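From: Romana Tóth
To: bench-practice list
Date: 4 February 2018
Subject: Re: Draft rules for appliance tasks, section 4

Kamil and all,

Replies to the draft are inline where I could manage it, and at the bottom where I had more to say. I have the Skovberg notes too, but those mostly deal with the cart and can wait.

Kamil Tóth wrote:
> Section 4 as it stands says "the arm shall start from a safe
> position." I don't think that is a rule anyone can check. Safe
> for whom, and measured from what? At Anell we had two people
> read that line and start the arm from two different places,
> and both of them signed the sheet.
>
> I would also like to drop the line about removing the
> turntable. If the task is putting food in a microwave then the
> turntable is part of the task.
>
> Last thing, do we really need a separate entry for the door?
> It is one more box to fill in.

On the start position, agreed. "Safe" should go. I would replace it with three things a person can look at before pressing go: the door is shut, the gripper is touching neither the oven nor the table, and the table in front of the door is clear over the full swing of the door. If one of them is not true, the run does not start.

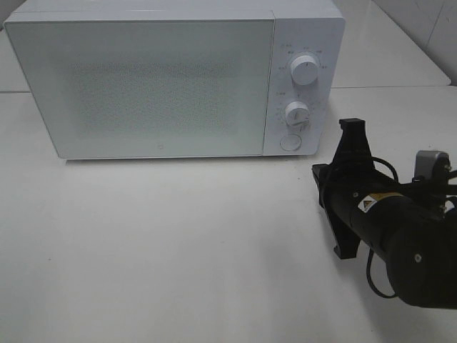

Arm at the right of the oven, door shut, gripper clear of the control panel.

I would accept that as a start under the new wording. Note that the gripper is near the corner of the panel, so "clear" has to mean no contact and not some generous distance. Kubíček wanted a minimum gap written in. I am against it for this section, because people will guess the gap by eye and write down whatever the form asks for. If we want a distance we should hand out a spacer block and say so.

On the turntable, also agreed. Strike the line. I would add that the plate has to be seated before the run and checked again after it, by hand, with the arm stopped.

On the door entry, I disagree. The door is its own hazard and should keep its own box. On this type of oven you press a round button at the bottom of the panel and the door opens to the left. Once it is open, the latch hooks stick out from its edge, and a cable loop can catch on a hook as the arm backs out. Nuder lost a July session to exactly that, and their log had no place to record it, so it went down as "other." We have 155 run sheets from the three sites and I can't tell from them how many stops involved the door.

So here is what I propose for section 4, to replace the current text. The old item 2074 in the action list can be closed if this goes through.

4.1 Before the run. Unplug the oven unless the task needs power. If it does need power, say why on the sheet. Set the timer knob to zero. Check the three start conditions. Tug each cable on the arm lightly and look at where the loops hang.

4.2 Reaching inside. The arm enters only with the door fully open. Half open does not count. Use reduced speed from the moment the fingertips pass the front of the oven until they are out again. The operator keeps a hand on the stop and watches the cables as well as the fingers, since the cables go in with the gripper.
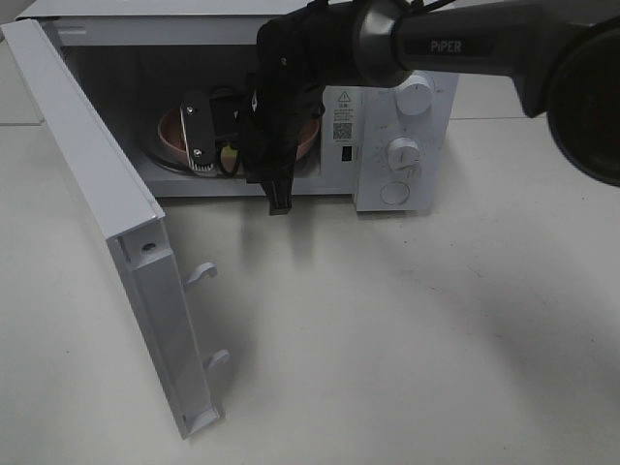
4.3 After the run. Stop the arm outside the oven before anyone reaches in. Take the bowl out by hand, check the turntable, and look over the latch hooks and both knobs for marks. Fill in the door box even if the answer is "nothing to report."

4.4 Labels. Do not cover or peel the warning labels on the oven or the arm. If tape is needed for a marker, put it somewhere else.

I left out anything about what goes in the bowl. Kamil had a sentence on real food versus toy food, and I think it belongs in section 6 with cleaning.

Please send objections to the list and not to me alone – I can't keep four threads straight. If you want a change to 4.2, send the exact words you want.

Romana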